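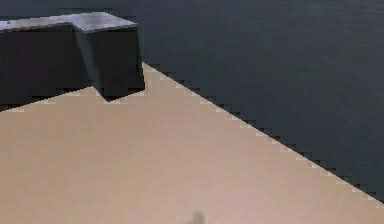

Who decides that a simulated task can be released for shared use? The task owner proposes it and a second reviewer signs off – neither can do so alone.

Minutes, simulation practice group, August
Present: Nadiia Dovhaniuk (chair), Fedir Bondarchuk, Zoriana Romaniuk, Solomiia Bilyk (minutes)
Apologies: Miroslava Hordiienko

1. Previous minutes
Accepted with one spelling correction in item 4.

2. Release rule
The wording above replaces section 2 of the Tipoki guide. FB asked whether a change to lighting alone needs a second reviewer. Agreed that it does.

3. Start positions
ZR reported that 27 of 1000 random starts in the Kevine set placed the object too near the table edge for a safe grasp. The margin will be written into the task file and checked at load. Starts that fail the check are logged and redrawn.
Action: ZR

4. Render settings
Edge smoothing may stay off for test runs. The setting must be recorded with the results. SB to add a field to the run sheet.
Action: SB

5. Other business
Skomico has asked for a copy of the guide. Held over until MH is present.

Closed 4:27 p.m.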